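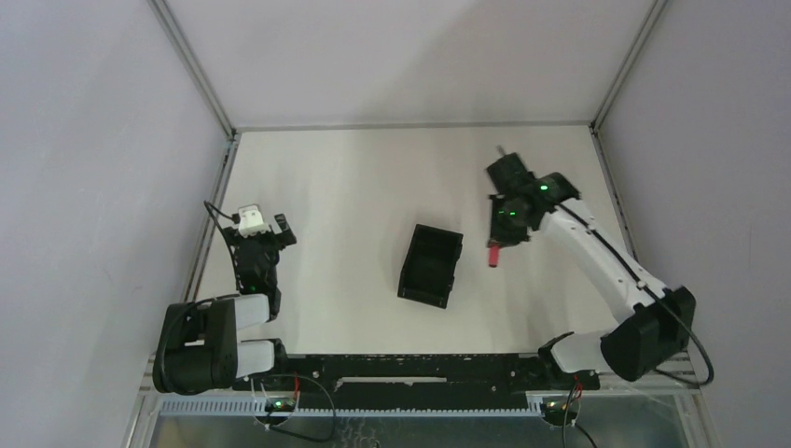
Fig. 3. Open tray on the white tabletop and small red piece at the gripper.

Last updated Oct 15, 2024

Section 3: Setting Out the Vondo Tray

The tray has no lid, no latch and no moving parts, and this section is still longer than Đức Dương wanted it to be. Please read it anyway.

1. Wipe the tabletop with a soft cloth. White surfaces forget nothing.

2. Turn the tray over and tap the bottom. Crumbs, lint and the piece you reported missing in February will fall out.

3. Set the tray down near the middle of the table, open side up. We mention the open side on account of a letter from Pleltcombe.

4. Turn it a little if that suits you. It does not have to be square to the walls, whatever your upbringing says.

5. Place the first piece on the table beside the tray - not in it. Filling comes in Section 4.

Note: The tray weighs about 275 grams with nothing in it. A bumped table can shift it, so check its position before each round.

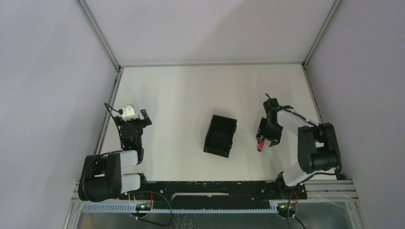
6. Look inside once more. If the tray is bare, go on. If it isn't, return to step 2 and tap with more conviction.

7. Keep a hand's width clear all the way around, so that pieces can be lowered in from any side.

Caution: Do not stand the tray on its end to save space. It will stay up until you look away.

Caution: Do not use the tray for screws, tea or lunch.

Replacement trays are ordered as part 304. Part 926 is the lid for a different product, and it does not fit. Hamidreza Taheri has tried.

Shares: 3

We use cookies to improve your visit. Accept | Settings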